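Wulero Folding Voting Booth

When a town moves its polling place out of the old school gym and into a library basement, or the back of a fire hall, or wherever there happens to be room that year, the first thing everybody asks is where people are going to stand to mark their ballots. We've been making the Wulero for just that sort of spot. It folds flat, it goes up without tools, and it gives each voter a proper bit of privacy even when the line is long and the room is small.

Each booth has a writing shelf, a tall back panel and 2 side wings that swing out and click into place. The shelf sits at standing height as it comes, and there's a lower set of legs in the same carton for voters who use a wheelchair or would simply like to sit down (plenty do, especially with a long ballot full of local measures!). Please set up at least one booth at the lower height before the doors open, so no one has to ask.

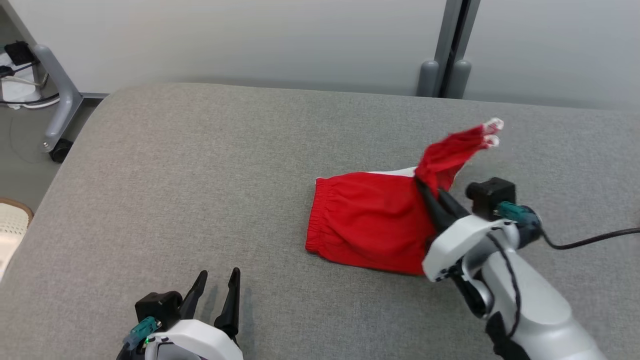

Our designer, Hjørdis Rustad, spent a good many election days as a poll worker before she ever drew a booth, and it shows in the little things. The pen cord is fixed on the left or the right, whichever you like. The shelf has a raised lip, so a ballot won't slide off onto the floor, and the wings are deep enough that a tall neighbor can't peek over by accident.

Sizes and packing

Single booth: one carton, one carrying strap
Follby set: 4 booths with a shared storage bag
Moulin set: 9 booths with a wheeled case

Replacement legs, shelf clips and pen cords are sold separately. If you bought the older Hemodance model, its legs will fit the Wulero but its side wings won't, so do check the label on the back panel before you order parts.
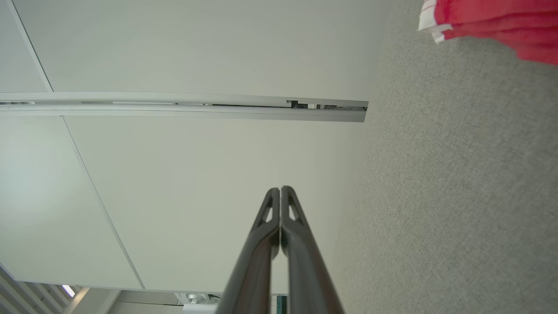
Page last changed: May 26, 2024

Ordering for the fall elections

August is always our busiest month, and we'd love to hear from you well before then if you can manage it. Clerks' offices may order by purchase order, and we're happy to send a written quote that you can take to your council or board. Clubs, unions and student governments are every bit as welcome, and there's no smallest order.

Every booth comes with a 3 year warranty on the panels and hinges. Wipe the shelf with a damp cloth and mild soap, let it dry before folding, and store the carton flat.

Add to quote | Spare parts | Setup sheet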